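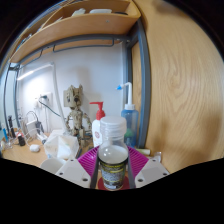
The Galtus kit cost 115 dollars, and I bought it because my editor at the home magazine wanted 2,000 words on gadgets for small rooms and I had nothing else. The box held the hand-held gripper, a pad for the jar to stand on and a booklet. The booklet said to begin with something you would be sorry to drop. I picked the jar with the white ribbed lid and closed the jaws on either side of it, in front of the pink rack, the pump bottle and the wash bottle. It had a cloudy white liquid in it and I did not want that on the desk.

I was supposed to do 13 exercises, then write down how my hand felt. Galtus sold the thing to people with weak grips, and to people who wanted to teach a machine to tidy up after them. I was neither. My landlord had given me until January to leave, and I thought that if I kept to the booklet I would not have to think about boxes.

Exercise one was to hold. Exercise two was to hold and breathe. I wrote "hand fine" after both of them.

By exercise 4 I had stopped reading the instructions in order. There was a section at the back called "Letting Go," which I took for a joke until I saw that it ran to three pages. You were meant to open the fingers slowly, wait, and back away from the object before you moved your arm. If you hurried, the booklet said, the object would come with you. I had lived in that room for six years and everything in it had come with me from somewhere.

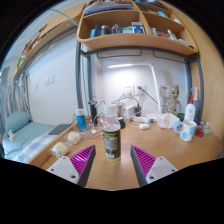
I called the Galtus help line that evening. The woman who answered asked which version I had, the Baritz or the Hirvonen.

"It doesn't say."

"Does it click when it opens?"

I opened it next to the phone.

"That's the Hirvonen," she said. "The Baritz clicks. People send the Baritz back."

"Why?"

"They say it sounds like someone leaving."

I wrote that down for the review, then crossed it out. I asked her if the exercises had to be done in order. She said most customers skipped to the end and then went back, and that the company had no objection. She asked if there was anything else. I said I was moving and wanted to know if the kit could be used for packing.

"It isn't rated for that," she said. "How much do you have?"

I looked at the shelf over the desk and told her I didn't know.

"Well, do the small things first," she said. "Stop when you get tired. That part is the same as in the booklet."

The review ran in the spring, cut to half a page. I gave the kit a fair mark for grip and a poor one for the manual, which I said was badly organized. My editor put it beside a folding lamp from Cendo that I had never seen.

By then I was in the new place, across the river, with one window and a deeper closet. The gripper was in the last box I opened. I had packed it with its fingers shut on a rolled pair of socks – I must have been in a hurry – and I sat down on the floor, opened them slowly and waited before I moved my arm.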